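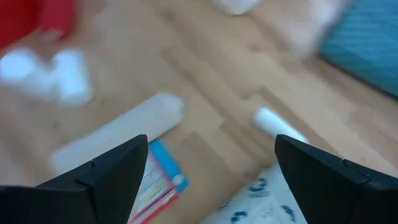 拉萨·劳尔的说法是，教机器人干活跟教实习生差不多，区别在于实习生会假装听懂了。

这句话没能通过 Witico 市场部的审核，但工程部坚持把它留在新闻稿里，理由是全稿只有这一句不需要核对数据。

**Witico 发布双臂遥操作示教套件 Toneck，首批课程从整理急救用品开始**

Witico 今天宣布，双臂遥操作示教套件 Toneck 将于二月开始向实验室和小型集成商供货。操作者握住一对主手，桌边的两条机械臂照着做；操作者犹豫，机械臂也跟着犹豫，并且如实记录下来。公司认为后一点是优点。

首批示教任务取名“Siliņa”，内容是把散在桌面上的急救和护理用品收进一只白色塑料收纳箱。选这个题目的人是项目负责人诺尔蒙兹·科佩尔。他原本提议叠衬衫，后来看了自己叠的衬衫，撤回了提议。

每位新操作者上机前要练习 5 小时，之后才允许录制正式数据。任务 Siliņa 目前已收录 500 段合格示教，另有 145 段被退回。退回的原因里，“夹起来又放下，再夹起来，再想了想”占了相当大的比例。质检员贝恩德·里格尔给这类片段单独建了一个文件夹，命名为“哲学”。
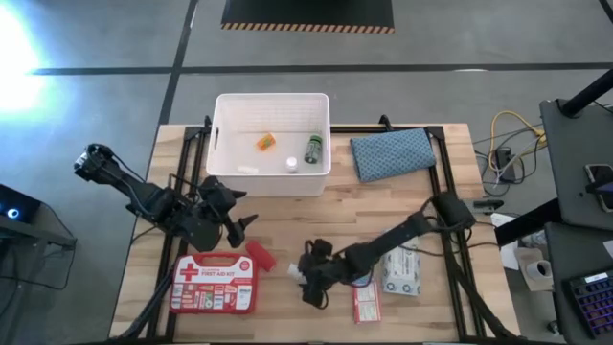 遥操作录下来的动作，机器人能直接照搬吗？

照搬只在物品位置分毫不差时管用，所以每录一段都要重新摆放物品，再用整批示教训练策略模型。

重新摆放这件事，公司原先估计不会有什么难度。事实是人类很不擅长“随便摆”：同一位操作者摆上一个上午，瓶子会慢慢排成队，盒子会慢慢对齐桌边。Toneck 因此附带一个摆放提示程序，由软件告诉人应该怎么乱。萨尔米特·里姆库特负责这部分开发，她说这是她职业生涯里第一次因为界面“过于整洁”而收到故障报告。

套件支持 3 种示教方式：主手遥操作、直接用手拖动机械臂，以及键盘逐点微调。第三种方式保留下来，是应一位早期客户的要求，该客户至今没有用过。录制过程中，操作者可以随时踩下踏板作废当前片段。踏板是目前磨损最快的零件，Witico 已将其列入备件清单。

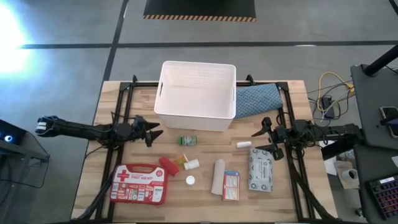
萨尔米特·卡兹劳斯克涅试用后来信指出，踏板的位置很合理，主手的力反馈却偏软，夹小瓶盖时手上几乎没有感觉，全靠眼睛。她还希望作废片段时不要播放那段提示音，听起来像是在叹气。

Witico 已经接受关于力反馈的意见，正在调整默认参数。提示音一事仍在讨论，工程部内部有人主张保留。

Toneck 的下一批课程将在 Closetgate 测试间录制，题目是衣柜整理。科佩尔不参加叠衬衫部分的示教。

**订购与试用**

套件包含双臂、主手、踏板和录制软件，桌子需自备。有意试用的单位可向 Witico 销售部预约，上午九点以后有人接电话。来访者可以亲自录制一段示教，录得好的进入数据集，其余的交给里格尔先生归档。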